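Indingate Brick Builders
Minutes of the Winter Meeting
30 December 2018, the back room at Indingate

Present: the chair, the secretary (taking these minutes, again), the layout lead, the keeper of the parts, and most of the regular members. Two apologies were received. One was for a cold and the other did not go into detail.

1. Minutes of the last meeting

Approved as circulated, after the word "catastrophe" in the section on the September show was changed to "delay." The member whose bridge it was abstained.

2. Matters arising

The missing bag of hinges has been found in the bag marked "not hinges." The label will be replaced.

The letter to Fendell asking about a larger table for the spring show has been answered. Fendell can offer a larger table or a table near an outlet. The meeting talked about this for longer than the train motors deserve and chose the outlet. The layout lead asked that his disappointment be recorded, and it is.

3. Money

The balance stands at 121 dollars. Members were reminded that dues are paid per year and that a handful of loose 1x1 plates is not dues. A proposal to accept 2x4s in good condition at face value was defeated, mainly because no one could agree on face value.

4. The Geddes layout

Most of the meeting. The layout lead reported that the town of Geddes is at the stage where it has ground and very little on it. He described this as "a clean start." Another member described it as a parking lot.

The following points were raised:

The large light gray baseplate stays. A motion to change to green was brought for the third meeting in a row and lost for the third meeting in a row. The mover says she will be back.

The flat gray plate lying out toward the far edge was claimed by two factions, one holding that it marks the line of the road and the other that it was put down and forgotten. Gray on gray does not help either side. It is to be left where it is until the road is decided.

The small build on the lime green base, out on the bare table, is still waiting for an address. Its stepped gray blocks were called a town hall, a set of bleachers and a quarry office in the space of one minute. The builder prefers town hall. The layout lead would accept it on the baseplate if the lime green went. The builder would not accept the lime green going. Carried over.
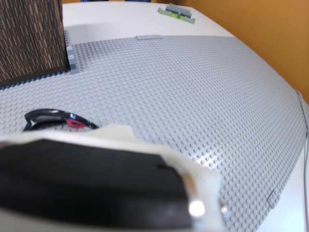 Action Items: Geddes

Layout lead: draw the road on paper, in pencil, and bring it before the next build session. Paper was specified after last time.

Secretary: ask whether the tall fabric-covered box, the brown tweedy one, can live somewhere other than on top of Geddes. It takes up ground promised to the station, and its present footprint would make it the largest employer in town.

Keeper of the parts: rule on the gray stack next to the box, and say whether it is a chimney, a corner post or a pile. The bit of blue near the bottom was thought by some to be deliberate. If it is a chimney it goes on the plan. If it is a pile it goes in the drawer.

All members: stop setting coffee on the table. The strip of white along the side of the baseplate is not a cup holder.

5. Sorting

The keeper of the parts reported that 3820 pieces have now been sorted by shape, and that more than 60 of them turned out to be from another brand and one was a button. She was thanked. She then asked whether sorting by color might be looked at instead, and the room went quiet. It was agreed to keep sorting by shape, with light gray and dark gray kept apart, since the two shades have been the cause of most of the club's arguments and one resignation (withdrawn).

6. Joint build with Wololus

Wololus has proposed a shared harbor for the spring show, with their club supplying the water and ours supplying the land. Members liked the idea and then asked who would be supplying the edge between them. The chair will write back and ask for the height of the water in plates. Nothing is to be built until we have that number in writing.

7. Any other business

A request to repaint the orange wall behind the layout in sky blue was heard with sympathy. The wall does not belong to us. One member pointed out that Geddes could simply be in permanent sunset, and this was adopted as policy with no votes against.

The key to the parts drawer should go back on its hook after use. A pocket is not a hook.

8. Next meeting

To be set once Fendell confirms the show date. The motion on green baseplates has already been placed on the agenda.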